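4. Filling the Dosisetti stepped counter stand

This section explains how to place goods on the three-step clear stand after it is assembled (see section 3). Please read it to the end before the first filling. The work takes 16 minutes for one person, a little less when somebody passes you the goods.

4.1 Before you begin

You need:
- the assembled stand with all dividers pushed fully down
- a soft dry cloth
- the goods for display
- blank white labels, if your shop writes its own
- a tray or a basket for the goods that wait

Note: Remove the protective film from both sides of every shelf. If a corner of film does not come up, warm it with your finger and try again. Do not use a knife.

Caution: Do not clean the stand with spirit, window cleaner or any powder. Acrylic becomes cloudy from these and it cannot be repaired. Use lukewarm water with one drop of washing-up liquid, then the dry cloth.

4.2 Choosing the place

1. Put the stand on a flat table or counter. A darker surface is a good choice, as the clear edges are easier to see and customers do not knock them with a bag.

2. Leave 22 cm free between the stand and the edge of the counter on the customer's side.

3. Press lightly on each end of the stand. It must not rock. If it rocks, go back to step 6 of section 3 and check the feet.

4. Keep the stand away from the oven, the hot plate and the window in full sun. Chocolate suffers first, and the plastic suffers later.

4.3 Filling the shelves

Always fill from the lowest shelf to the highest. When the high shelf is filled first, the empty stand can tip backwards.

5. Lowest shelf: place the small round cups and tubs, with the lid up. Give each one its own compartment when the width allows. Do not stack cups one on another, even if they seem steady.

6. Middle shelf: place small boxes. A box may stand on its edge against a divider, with the printed label towards the customer. If it slides, move it closer to the divider or lay it flat.

7. Highest shelf: place light and flat goods, for example chocolate bars. Lay the bar along the shelf so that the name can be read. The crimped end of the wrapper may pass a little over the edge, but the bar itself should be supported.

8. Check the total load. Each shelf carries up to 200 g per compartment.

9. Large boxes, such as biscuits and shortbread, do not go on the shelves. Stand them on the counter beside the stand.

Note: A large box can rest lightly against the end of the stand for a short time. For permanent display please use the side support (sold separately, order number 266), because a leaning box pushes the stand a little each time somebody touches it.

Caution: Yoghurt, pudding and other chilled food must not stay on the stand after the time written by its maker. The stand does not cool anything. At the end of the sale return these goods to the refrigerator, or keep only clean empty cups on the shelf as samples.

4.4 Labels

10. Stick the blank label on the lid or on the widest flat side of the item. Do not cover the date or the list of ingredients.

11. Write with a soft pen before you stick the label. Writing on a lid which is already closed can press it in.

12. Never stick a price label directly on the acrylic. Use the clip rail if your model has one. Old glue can be removed with a little cooking oil on the cloth; wash the place afterwards.

4.5 Goods around the stand

Goods that are too heavy or too wide for the stand can be kept near it in a basket or on a tray. Foil-wrapped pans are best in a basket with firm sides. Put the basket lower than the hand that reaches for the stand, so that a sleeve does not catch on the weave. Packets can lie on a tray with a rim.

Keep one tray free while you fill. It is useful for items which you take off when you change the order.

4.6 Weekly check

- Take off all goods, starting from the highest shelf.
- Look at the bottom of each divider for fine cracks.
- Wipe crumbs out of the corners with a folded cloth.
- Replace any divider that moves by itself. Spare dividers are in bag C.

If a shelf is cracked, stop using the stand and write to Zinash Mekonnen at the Dosisetti spare parts desk. Please mention the model and the month of purchase. 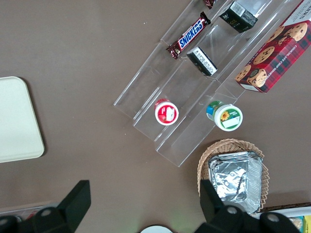 Fig. 7. Three-step stand with mixed goods, viewed from above.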